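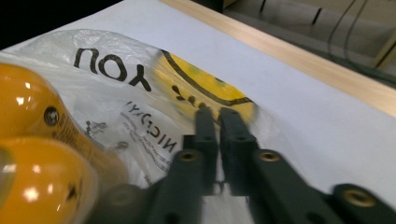
Chapter 9
Thin Bags and Carriers

9.1 What this chapter covers

In the previous chapter we studied boxes and jars, which keep their shape when we empty them. A plastic bag does not. It takes the shape of its contents, and when the contents are gone it takes almost any shape. For a person who must pack, sort or store household goods, this is the main difficulty with bags, and also the main reason why they are so useful.

The chapter begins with the carrier bag, because every student has handled one. We will look at the film it is made of, at the printing on it, and at the way it should be flattened and folded. The second half of the chapter goes on to bin liners and food bags, where the film is often thinner and the rules are more strict.

After reading the chapter you should be able to describe the condition of a used bag in clear words, decide if it can be used again, and fold it to a standard size. You will need the words "film", "crease", "gusset" and "seam". They are explained in the text at the place where they are first used.

9.2 The carrier bag as a printed object

Most shops do not give out a plain bag. The shop name, a greeting or a small picture is printed on the film before the bag is cut and closed. The white bag at the head of this chapter carries a smiley face in yellow and black, and the words "YOU" and "NICEDAY!" can be read on it, although the bag is crumpled. The letters of "YOU" are large and heavy, so they survive the wrinkles quite well. The fine lines of text do not. When a bag is crumpled, small print is the first thing that we lose.

This has a practical side. Small print on a bag may include a warning for parents of young children, or advice on recycling, and a reader can use it only when the film is pulled flat. In the training store at Jalia, where many exercises of this book were first tried, the students were asked to write down everything printed on a bag before flattening it and again afterwards. Their second lists were always longer. Exercise 2 at the end of the chapter repeats this work.

Notice also that thin white film is often not fully white. It lets some light pass. Where the film is bunched together it can look more solid, and where one layer lies alone you may see the surface or the object behind it. Do not judge the thickness of a bag by its colour only. Take one layer between finger and thumb and feel it.

9.3 Creases and folds

A crease is a line where the film has been bent sharply and has kept the mark. A fold is any place where the film lies over itself, sharp or soft. All creases began as folds, but a soft fold goes away when the bag is smoothed by hand.

A gusset is the part at the side of some bags that is folded inwards, so that the bag can open wide. The seam is the line where the film has been closed by heat, and in a carrier bag you will normally find it along the bottom. Weak places are usually near the seam and at the base of the handles. Look there first.

9.4 Preparing a bag for folding

Work on a clean, flat surface. White paper is good for dark bags, and a dark cloth is better for white ones – the edges are then easier to find. The store at Lerer keeps both under the sorting table and changes the paper every week.

Shake the bag once with the mouth down, so that receipts and crumbs fall out. Lay it on the surface and find the seam. Put the seam nearest to you. Push the gussets back inside, if the bag has them, and press the air out from the seam towards the handles with the flat hand. Do not pull on the printed part, as thin film stretches and will not return.

When the bag is flat, fold it lengthwise in half, and then in half again. Press out the remaining air. Starting from the seam, fold it upwards until only the handles are left, and tuck these in.

A folded bag should stay closed without a rubber band. At Krajčí one drawer holds 173 carriers folded in this manner, standing on edge with the print upwards. Before the change, the same bags were pushed into a cupboard, and the staff took new ones because it was quicker than looking.

9.5 Which bags to keep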